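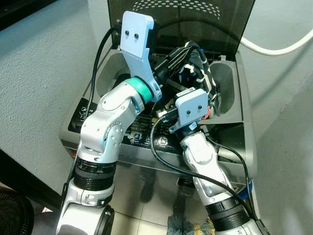
Both arms at the washer, Clendville laundry cell.

Dear Comfort,

Thank you for being so patient with us in July. I'd hoped to send you nothing but good news from the Torkeck project, but we did have a fault, and you should hear it from me first. On Monday, during run 407, the right arm went on closing its gripper after the stop command, and Manee Chaimongkol had to cut the power by hand. No one was hurt, I'm so glad to say.
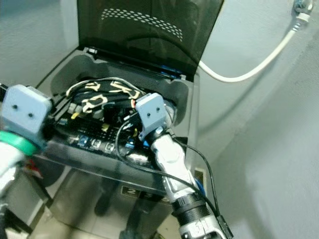 Progress Report, No. 2

Manee has gone through the logs with great care - bless her - and thinks the stop message was held up behind other traffic. We're also unhappy with how the cables hang in loops near the tub, and would like to clip them closer to the arms. Until both jobs are done we're running at half speed, with someone at the power switch the whole time.

Warmly,
The Plillex team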